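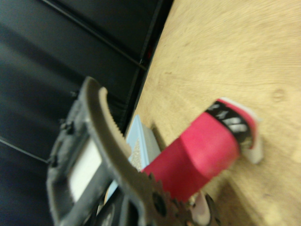 Slide 1: red, with a striped collar and a white end.

Good evening. Usha Unnithan asked for nine minutes on clutter. Pause for Jean to groan.

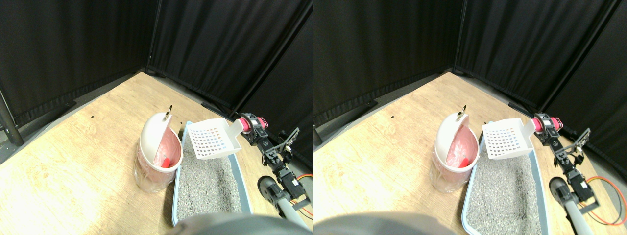 Slide 2: pail, tray, scoop.

Lid up, pink bag in. Say "grey litter" slowly. The Batotside crowd are dog people, so expect no sympathy.

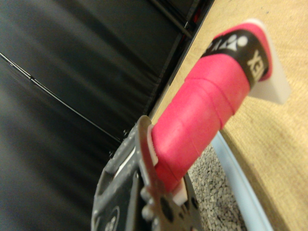 Slide 3: badminton racket, pink grip.

Ask who last played. Wait. My own record is six games, all lost. Tea, then Jean on sheds.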